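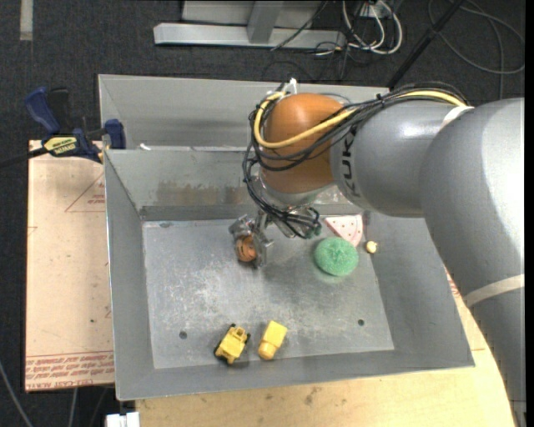 Contenedor metálico gris con el fondo marcado por arañazos.

Saltbridge abre en abril una red de recogida de chatarra doméstica en el valle de Jullum

La cooperativa instalará 19 puntos de entrega y pagará el metal por peso a los vecinos

JULLUM, abril - La cooperativa de reciclaje Saltbridge pondrá en marcha este mes una red de recogida de chatarra doméstica en los pueblos del valle de Jullum. El servicio está dirigido a los hogares, a los talleres pequeños y a las explotaciones agrícolas que hasta ahora debían llevar sus metales hasta la planta de Mudstead, a 46 kilómetros de la cabecera del valle.

La red tendrá 19 puntos de entrega, situados en terrenos cedidos por los ayuntamientos. En ellos se recibirán hierro, acero, aluminio, cobre y latón. El material se pesará en presencia de la persona que lo entrega, y el importe se abonará por transferencia o se descontará del recibo de basuras, según prefiera cada usuario.

"Muchas familias guardan en el patio una verja vieja o un somier durante años, porque el viaje hasta Mudstead cuesta más que lo que se recibe por el metal", explica Wiebke Kettler, directora de Saltbridge. "Queremos que la entrega sea una cosa sencilla, que se pueda hacer antes de ir al trabajo."

El proyecto llega después de una prueba realizada en dos pueblos del valle. Durante esa prueba participaron 1.208 hogares, y la cantidad de metal encontrada en la basura general se redujo de manera clara. La cooperativa ha decidido mantener las mismas tarifas y ampliar el horario, que será de 7.30 a 14.00 horas.

Los materiales recogidos se clasificarán en Mudstead y después se venderán a la fundición Sundaram, con la cual Saltbridge ha firmado un acuerdo de tres años. El acuerdo fija un precio mínimo para el aluminio y para el cobre, de modo que los pagos a los vecinos no dependan por completo de los cambios del mercado.

"Para nosotros es importante conocer el origen del metal y recibirlo ya separado", señala Satish Chacko, responsable de compras de Sundaram. "La calidad de la colada empieza mucho antes del horno."

No se admitirán bombonas de gas, extintores, baterías de automóvil ni envases que hayan contenido pintura o disolventes. Los electrodomésticos con circuito de refrigeración - neveras, congeladores, aparatos de aire acondicionado - seguirán entregándose en el punto limpio municipal. Para cargas superiores a 900 kilos será necesario pedir cita previa.

Revathi Warrier, coordinadora de la red, recomienda retirar antes de la entrega las piezas de plástico, madera o goma, ya que el metal limpio se paga con una tarifa más alta. Las tarifas vigentes estarán expuestas en cada punto y se revisarán cada trimestre.

Sobre Saltbridge

Saltbridge es una cooperativa dedicada a la recogida y clasificación de metales. Tiene su sede en Mudstead y presta servicio a municipios, empresas y particulares.

Contacto para la prensa: Kamala Kurian, departamento de comunicación de Saltbridge.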